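I spent an afternoon at Drolirham pressing one button, and I'd happily go back for another! Perrine Tanguy, who runs the gripper bench there, had two candidates for me to drive: a padded three-finger hand from Starnitz and the plain parallel one from Guillot. The job was opening a microwave, over and over.

I was sure the fancy hand would win. It managed 68 good presses out of 200 (I blame my own steering for a few of those). The soft pads kept squashing against the panel before the door release gave way, and I kept grumbling at the screen.

Then we bolted on the Guillot. Two black fingers, a few linkage bars, no charm at all – and I was hooked. You open it wide, line up one finger with the oval button low on the panel, and push. With the wrist camera looking out between the fingers I could tell where I was going, though Perrine had to remind me 19 times to slow down (she kept a tally, and I've seen it).

It does have its faults. The fingers block part of your view up close, and a blunt block is a clumsy thing to aim at one touch key in a tight column. Perrine wants to try narrower tips in December, when the Westemholm arm is back from repair. 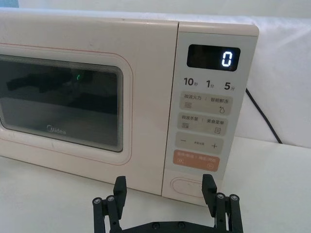 Page last changed: 2019-09-08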